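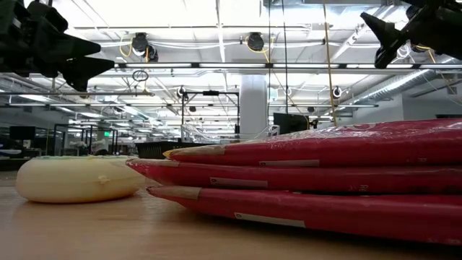

July, 9:40 pm
Posted by Renu Tiwari
Filed under: Members' List > Pantry & Bulk Buying

Before we all pile into this, could someone show me the sums?

> Hi everyone, great news! Zercombe will do us a bulk rate on dry
> goods if we put in one big order every second month. Rice, flour,
> pasta, biscuits, the lot. Their rep says most households save
> almost 700 dollars a year. Ekanwood group switched over and they
> love it. We only need 11 households to sign by the end of the
> month. Who's in?

I'd like to be in. I like cheap flour as much as the next person. But I have trouble with that 700. Saved compared with what? If the rep is using full shelf price, I don't pay full shelf price for anything that keeps. I buy pasta when it's on special and so does everyone I know on this list. Take the specials out and I'd want to see what's left.

Then there's storage. Two months of dry goods for a family of four is a lot of packets, and some of us are in flats with one cupboard over the fridge. We did a bulk buy through Donix a few years back and I was still finding weevils behind the lentils the following winter. I threw out two full bags of rice and a box of muesli. Nobody put that in the savings column.

I'd also take the Ekanwood recommendation with some salt. I rang a friend in that group and she says they've had one delivery so far. She was happy with it, fair enough, but the order came short on oats and the credit hadn't turned up when we spoke. One delivery isn't a track record.

Things I'd want in writing before I sign:

- a price list by item, with pack sizes, so we can compare per kilo
- what happens if a household drops out halfway through the year
- who wears the cost of split or damaged packets
- use-by dates on arrival, and a minimum we'd accept
- whether "every second month" can be skipped over the holidays

The last time I asked for a price list I was told it was "on the website". I looked. There's a brochure with a colour photo of a barn and a number to ring.

If the list turns up and the per-kilo prices beat the supermarket specials, I'll sign and I'll even help with the sorting. My garage is out, though. Kong sleeps in there and he's a dog who can open a sack of anything.

Can whoever has the rep's email please forward it to me off list?

Renu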